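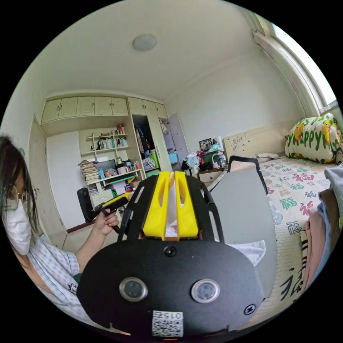 Unit 0154, right hand. Bedroom station, open day, morning session.

Ticket 657 — Right gripper drops out of tracking during visitor demo
Product: Tritus hand-held pair
Site: Clandgate, upstairs bedroom
Opened by: Aarne Vainio
Priority: Normal
Status: Closed

Reported problem
During the open day demo the right gripper lost tracking several times. The left one was fine. Each dropout lasted 400 ms or a little more, then the signal came back without a restart. Visitors in the hallway saw the hand model on the display freeze and jump. The task was folding clothes on the bed.

Log, first session
9:40 — Both units paired. Battery on the right at 78 percent.
9:55 — First dropout. Arms low, close to the bedspread.
10:05 — Swapped USB cable on the receiver. No change.
10:20 — Restarted the Fleminine recorder. Dropouts continued.
10:30 — Closed the session and let the visitors try the pair in the kitchen. No dropouts there.

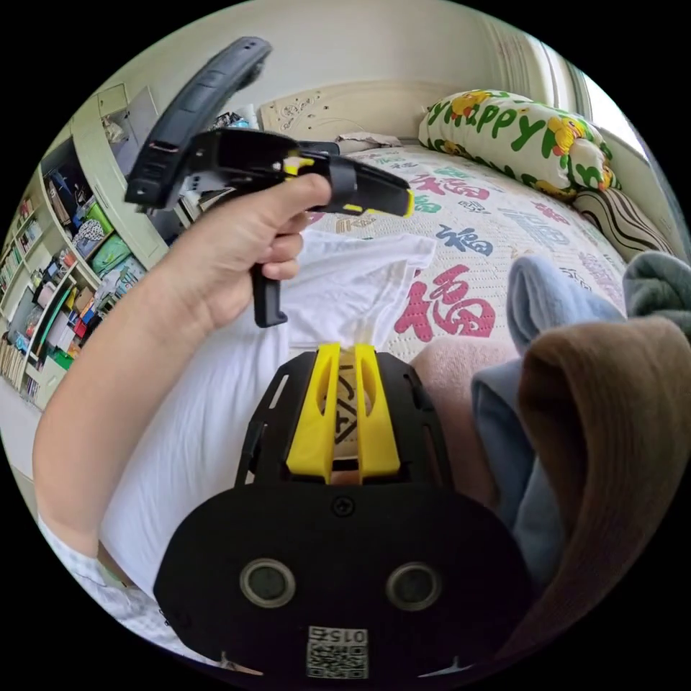

Tracking on the right unit depends on both front sensors having a clear view, and the recorder flags a dropout when either one goes dark for too long. I went through the flagged stretches after lunch and most of them fall on the T-shirt step. The white T-shirt bunches up around the yellow bracket when the hand is this low, and from there a loose fold can swing down over the sensors. The printed bedspread is not the cause — we ran over it with nothing in the fingers and got a clean log.

Log, second session
1:15 — Wiped both sensor windows with a dry cloth. No change by itself.
1:30 — Asked the operator to lift straight up after each grasp before moving sideways. One dropout in the whole run.
1:50 — Raised the dropout limit in the recorder from 365 ms to 400 ms. No dropouts flagged.
2:10 — Repeated with two visitors operating. Same result.

Resolution
Operator instruction changed, limit left at 400 ms for demos only. Put it back to 365 ms before any real recording.

Still open
Vainio to ask Tritus if the limit can be set per hand. Moved to a separate ticket.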